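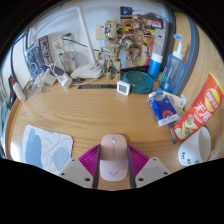
Eko desk tasks: progress report to the Zestberg fund
Prepared by Yee-man Kong, Clostell
Period covered: January to March

Where we are

We promised you 400 usable demonstrations of everyday desk work by the end of March. We have 595 recorded, and the gap between "recorded" and "usable" takes up most of this report.

The task that has eaten the quarter is the mouse. A person holding the gripper picks up a wireless mouse from a desk and sets it down on its mat. We put this in the proposal as a warm-up. It now has its own folder, its own checklist and, in our weekly meeting, its own agenda item.

What we have learned from it is useful all the same. The fingers are soft and ribbed and will forgive a poor approach, so a demonstrator can come in crooked, squeeze, and still get a clean lift. The model then learns to come in crooked. Our early sessions are full of this, some of them mine. From February we asked everyone to line up along the long sides of the mouse before closing, and to pause for a moment before lifting. The later recordings are much duller to watch, and the training results are better.

The desks

You asked in your last letter whether we could "keep the backgrounds tidy". We would rather not, and I want to make the case properly. The first trial model was trained entirely on cleared tables in our office at Clostell. It did very well on cleared tables in our office at Clostell. Shown a desk that a person lives with, it went for the nearest bright object and stayed there.

So we now record on desks as we find them. The home desk pictured in this report has a lamp, a heap of white cables, model kit boxes, a snack can lying on its side and a mug tipped over towards the right. All of it stays. The only rule is that the demonstrator must have a clear path between the mouse and the mat, and even that gets argued over.
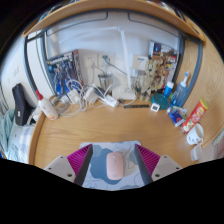 What went wrong

Labels. Kaplan, our annotation tool, would not let a session be saved without an end state, and the list of end states had been written by somebody in a hurry (me). "On mat" and "placed" meant the same thing to half the team and different things to the other half. We have merged them and gone back through the older sessions by hand.

Edges. A mouse set down half on the mat and half on the wood was being counted as a success by some reviewers. We now require the whole mouse to be on the mat. This cost us a number of sessions we had already boasted about in the January note, for which I apologise.

Viewpoint. The wide lens bends straight desks into something like a soup bowl, and one reviewer had been rejecting good sessions for "warped furniture". These have been put back.

Variety. Too many of our recordings use the same pale pink mouse. It is a perfectly good mouse. The model is now extremely fond of it and noticeably cooler towards black ones. Eko needs at least 20 different mice before we can claim anything general, and we have bought a box of second-hand ones — the most cheerful item on the expenses sheet.

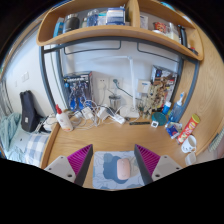
Desk task at a home site: the mouse on its mat, with the desk's other contents left in place.

Spending

We are slightly under on equipment and slightly over on people's time, nearly all of it spent on the relabelling. I am not asking for more money. I would like permission to move what is left in the equipment line across to reviewing, and will send the figures separately.

Next quarter

Finish the review of all 595 sessions and report a final usable count.
Record with the second-hand mice, on at least 2 desks we have not used before.
Start the cup task, which the proposal also describes as a warm-up.
Send Zestberg a short set of rejected sessions along with the good ones, so that your reviewers can check our judgement.

I can bring the recordings to the April meeting if someone can confirm that the projector has been fixed.

Yee-man Kong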